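Brass news from the Urdale Community Band

Rehearsals are back at the Clilondale hall from the first week of October, starting at 7 p.m. as before. The doors open half an hour earlier for anyone who needs to set up. Please use the side entrance while the front steps are being repaired.

The low brass section has two new members this season, which brings it to 11 players. We have a full set of trombone parts covered for the first time in several years. The euphonium chair is still open. A band instrument is available to borrow, a four-valve model in good working order, and it comes with a case and two mouthpieces. Players who have been away from the instrument for a while are welcome to sit in for a month before deciding.

The program for the December concert has been set. We open with a suite of dances arranged for band, followed by the Kuusisto Overture, which some of you played at the summer workshop. The second half has a march, a hymn setting for brass choir alone, and a medley of winter songs that runs close to twelve minutes. The brass choir piece is the one that needs the most work. The first trumpet part sits high for long stretches, and we will split it between two players.

Parts are in the blue folders. Check that you have all the pages before you take yours home. At the last count the library held 1123 titles, and several of the older sets are missing second cornet and third horn. If you find old parts at home, put them in the return box by the coat rack, even if they are in poor shape. 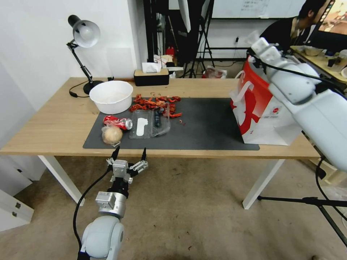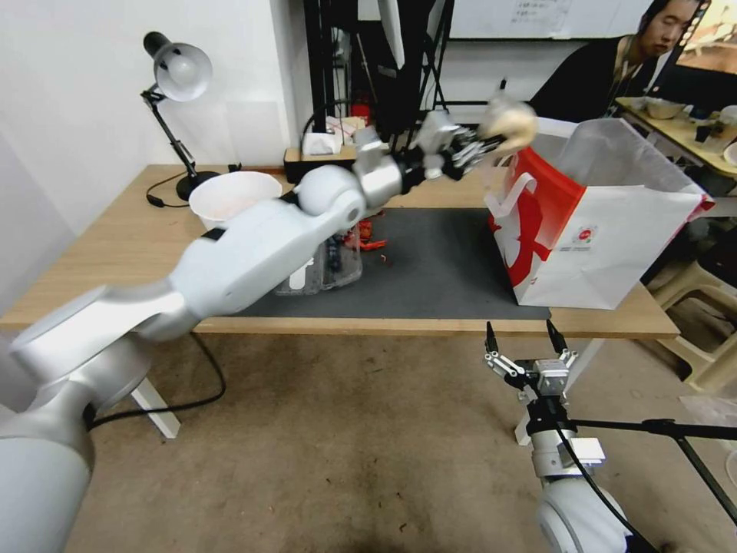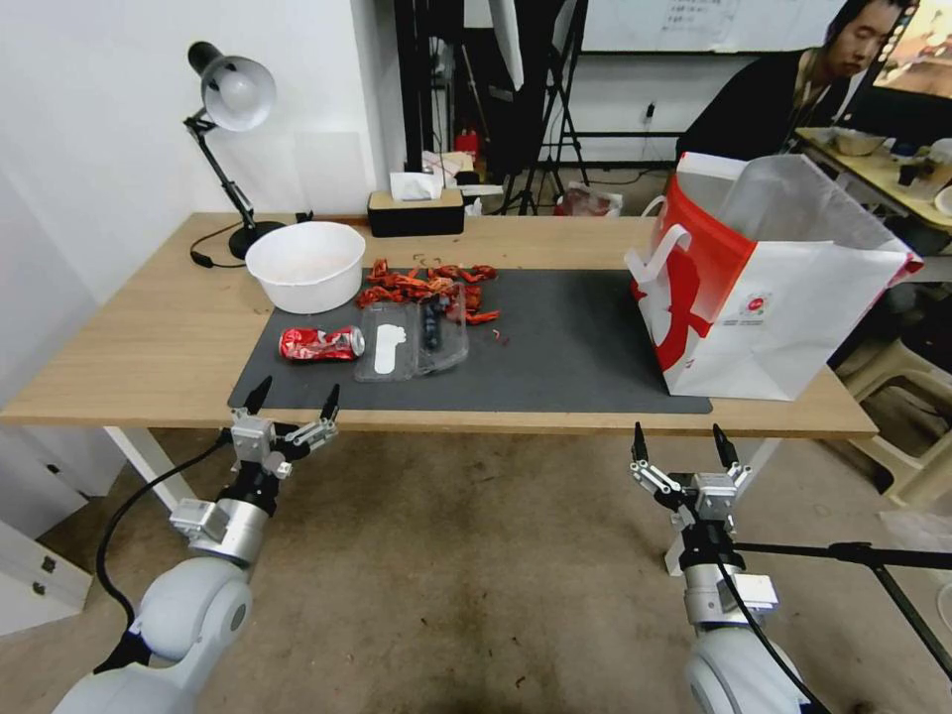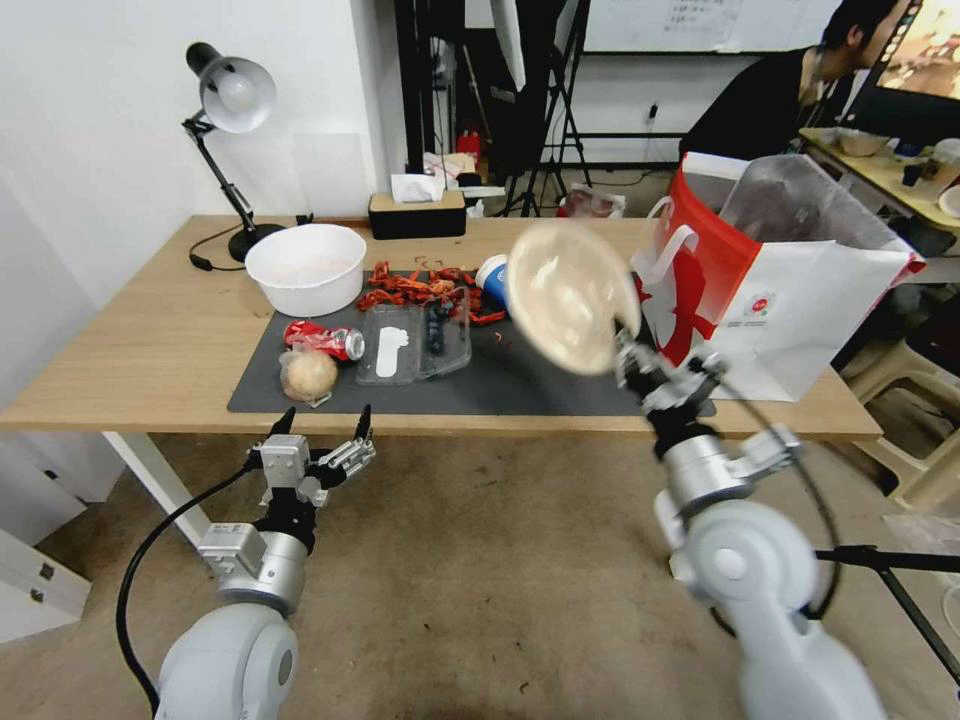
Four views, one table. The soda can is in the first, third and fourth.

Valve oil, slide cream and reeds can be bought at the break. The price of valve oil has gone up to 6 dollars a bottle. Mutes are a different matter – the band owns straight mutes for trumpet and trombone, but cup mutes are needed in the overture and we have only three. Bring your own if you have one, and mark it with your name.

We will hold three sectionals before the concert. Brass meets first, in the small room upstairs, and will spend most of the time on the hymn setting. Bring a pencil. The breathing marks in the printed parts do not match the score, and we will go through the whole piece and write in new ones. Percussion and woodwinds will meet in November, and times will go up on the board once the hall has confirmed them.

The joint concert with the Drirnham Brass Ensemble is planned for the spring. They have asked for 20 of our players to join them for the final two numbers, and a sign-up sheet is on the board next to the kitchen door. Drirnham tunes a little higher than we do, so expect to push your slides in. Travel will be by shared cars. If you can drive, write down how many seats you have and whether there is room for a tuba.

Dues for the season are unchanged and can be paid at any rehearsal through the end of October. Students play free. Concert dress is black with long sleeves, and the band supplies the ties.

Items for the next newsletter can be left in the mail slot in the hall office. The next issue comes out in November and will have the full seating plan for the concert.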